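**Gesora 7: grasp planning for kitchen counters**

Gesora plans arm and gripper motion around household items, from cutting boards to storage jars.
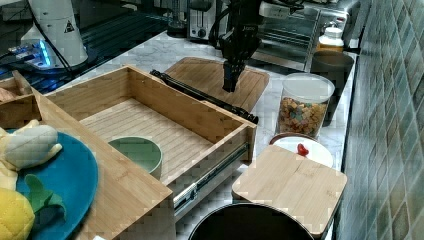
It runs beside your existing controller and replans at 80 Hz. A license covers one arm.

Glossy, dark hardware gets its own depth filter, set per camera.

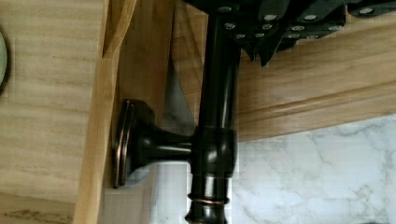
Does the wrist camera need recalibrating after a tool change? Only if the mount has moved.

The part library holds 341 shapes, 18 of them brackets and poles.

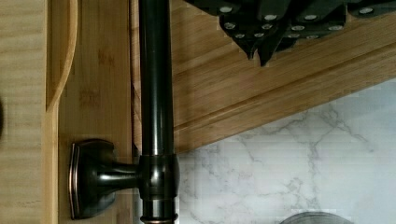

Kasun Matubbar writes that the filter cost him an afternoon of tuning, and he'd like presets. Presets ship in February.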